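Rudine Home Recording Kit: Frequently Asked Questions

Rudine is a rental service from Prekura. We send you a pair of hand-held grippers, you do household tasks with them at your own table, and the recordings go to teams that train robot arms for housework. Please read the answers on this page before you order. If your question is missing, write to the support desk.

What does the work look like?

You hold one gripper in each hand and do the task with the pads in place of your fingers. Most people begin with the cloth tasks. An ordinary table at home is enough, and your usual things can remain at the far side of it.

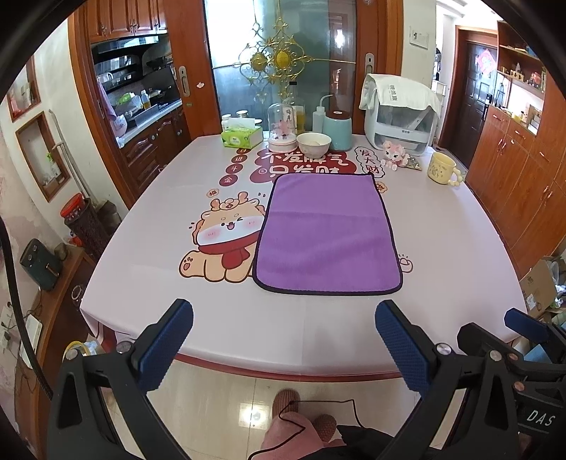
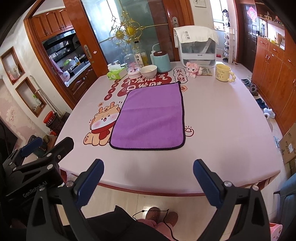
Cloth task, with the cloth spread flat on the table.

Mojtaba Salehi wrote to us in February that the first evening was harder than he expected: "I was squeezing too late every time, and the corner stayed on the table. On the second evening I stopped looking at my hands and looked only at the corner, and then it went well." We now give this same advice in the starting guide.

Do I need any experience with robots?

No. There is no robot in the box and you will not program anything. If you can fold a shirt and charge a phone, you have the necessary skills. The practice session shows you how to open and close the grippers, and you can repeat it as many times as you like.

What is in the box?

Two hand-held grippers, the cables, a charger, the recording unit, a printed starting guide and the task cards. The box has a foam insert. Please keep it, we need it again for the return.

Does Prekura make the grippers?

No, we buy them from outside suppliers and check them in our workshop. The model that you receive can differ from the one in our pictures. The task cards are the same for all models.

How much does it cost?

The rental is free for people who are accepted in the paid program. For everybody else (schools, clubs, small laboratories, curious persons) it is 199 dollars for one month, with shipping in both directions included. We do not offer a shorter period.

How many tasks are there?

At the moment 21. They are divided in cloth tasks, kitchen tasks and tidying tasks. You can leave out a whole group if it does not suit your home, but inside a group we ask you to do all the cards.

How long is one session?

One session is 20 minutes. After it the unit stops by itself and makes two short tones. Please rest your wrists before you start again. The grippers are not heavy, but you will feel them in the forearm on the first day.

Which cloths can I use?

Use your own. Hand towels, kitchen towels, napkins, pillowcases and small blankets are all fine. A cloth with an edge in a different color is a good choice for beginners, because the corners are easier to find. Do not use wet cloths, and nothing with needles or loose buttons.

Must I clear the table?

Only the part where you work. Leave free the space of the open cloth and one hand width more on each side. Glasses and hot drinks should be moved out of the reach of your elbows. A tablecloth is allowed, also one with a pattern.

Can I sit?

Yes, you may sit or stand. Do not change in the middle of a session.

What if I drop the cloth or fold it wrong?

Continue. Pick it up with the grippers if you can, and finish the task. You do not need to delete the recording. If you had to put down a gripper and use your fingers, press the mark button one time, and we will find the place.

The cable is always in my way. What can I do?

Lead it behind you before you begin, over the back of the chair if you are sitting. In the lid of the box there is a small bag with two clips for this purpose. Many customers do not find it.

Who sees the recordings from my home?

The checking team at our Strachan office sees them first. They remove faces, letters and screens before anything goes to a client. You can look at each session in the Tendix app before you send it, and a session that you delete there is never uploaded. Family members who can come into the view must give their consent in the app too.

A pad is worn or came off. May I glue it?

Please do not glue it. Ask for a replacement pad in the app, under "Parts". It is pushed on by hand and there is no charge.

How do I send the kit back?

Close both grippers, lay them in the foam and put the charger in the side pocket. The return label is under the insert. Gillespie McIver answers all questions on returns and late parcels, mornings until noon, and his direct address is printed on the label.

Can I keep the task cards?

Yes, the cards are yours.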